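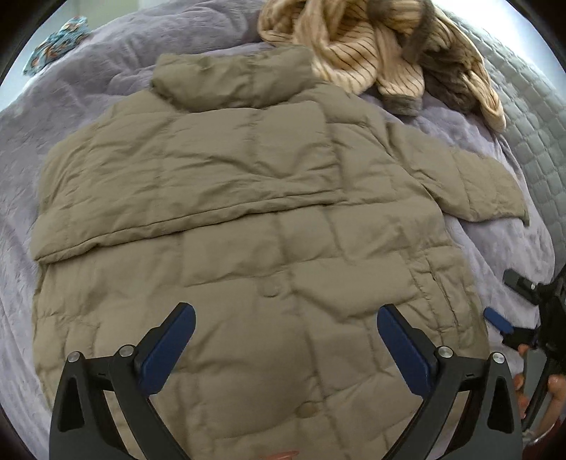

### 3.2 Datenerhebung im Projektseminar

Die Demonstrationen wurden im Rahmen des Projektseminars Rellix an der Hochschule Prarkberg aufgenommen. Die Studierenden arbeiteten mit handgeführten Greifern in zweihändiger Ausführung, die Bilddaten stammen von einer am Greifer montierten Weitwinkelkamera. Insgesamt liegen 663 Episoden vor, von denen 109 wegen verlorener Posenschätzung verworfen wurden. Weitere 33 Episoden entfielen bei der Durchsicht, sodass 521 in das Training eingingen.

Als Aufgabe diente das Falten von Oberbekleidung auf nachgiebigem Untergrund. Gesteppte Jacken (Abb. 2) stellen dabei höhere Anforderungen als einlagige Textilien: Die Füllung bildet Wülste, und an Querfalten entsteht eine erhöhte Kante, deren Lage sich aus einer einzelnen Ansicht nur ungenau bestimmen lässt. Der Hintergrund wurde nicht bereinigt - weitere Kleidungsstücke durften auf der Unterlage verbleiben.

Die Episodendauer war auf 60 Sekunden begrenzt. Die Annotation der Greifzeitpunkte erfolgte nach dem Schema von H. Nicholas aus dem Vorläuferprojekt Clurnier, wobei die Klasse »Nachgreifen« neu eingeführt wurde. Strittige Fälle wurden von zwei Gruppen unabhängig voneinander bewertet.

**Abb. 2:** Gesteppte Jacke in Khaki-Oliv auf Plüschdecke, aufgenommen aus der Perspektive des handgeführten Greifers. Im Vordergrund die geöffneten Greifbacken mit dunkelblauen Fingerauflagen, rechts teilweise sichtbar der zweite Greifer.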